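Folding Under Pressure: A Study of Shared Work Tables
Final report, Household Systems studio
Siham Aoun and Ayman Ghanem

1. Why a table

Our original proposal was to redesign the laundry room. The laundry room has no windows, one outlet and a drain that smells like a pond, and after one afternoon in there we decided our real interest was in what happens to cloth after it leaves. It goes to a table. In our building that means whichever table has the least homework on it.

2. What we did

We logged 24 folding sessions during October. In each one, somebody brought a bin of small cloths to a table, folded them, and stacked them. We wrote down start time, end time, and every complaint. Ayman typed up the complaints, which is why that spreadsheet is so much longer than the other one. The final count was 391 cloths, many of them the same cloths, which we unfolded ourselves between sessions. This is not a glamorous line on a résumé.

We tried three surfaces: bare tabletop, a tabletop with a flat matte covering, and a bedsheet thrown over a desk. The bedsheet was dropped after 5 sessions. It slid.

3. Results

Bare tabletop was fastest if the person was already good at folding. Everyone else did better on the covered one, where the cloth stayed where it was put. The covering does get wrinkles near the edge people lean on, and you can smooth them out as often as you like — they come back.

Bin height mattered more than we guessed. With a tall hamper, people dug around and pulled out two or three pieces tangled together. With low walls they could see what they were grabbing. Siham wants it on record that she predicted this in week one. Her notes from week one say "bins??"

Left or right placement made no difference we could measure, though 13 people had strong feelings about it.

4. Problems

Our definition of "folded" changed twice. Early sessions accepted anything roughly square. Later ones required corners to match, so the times in the first and second halves of the log shouldn't be compared, and we have compared them only once, in the appendix, with a warning.

5. Recommendations

Cover the table. Use a low bin and keep it at one side so the middle stays open for folding.

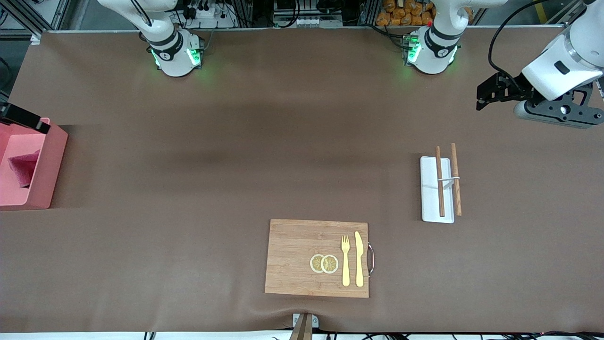
If we had another month we would look at stacking, where most of the swearing took place. We would also settle on what a fold is before asking anyone to do one.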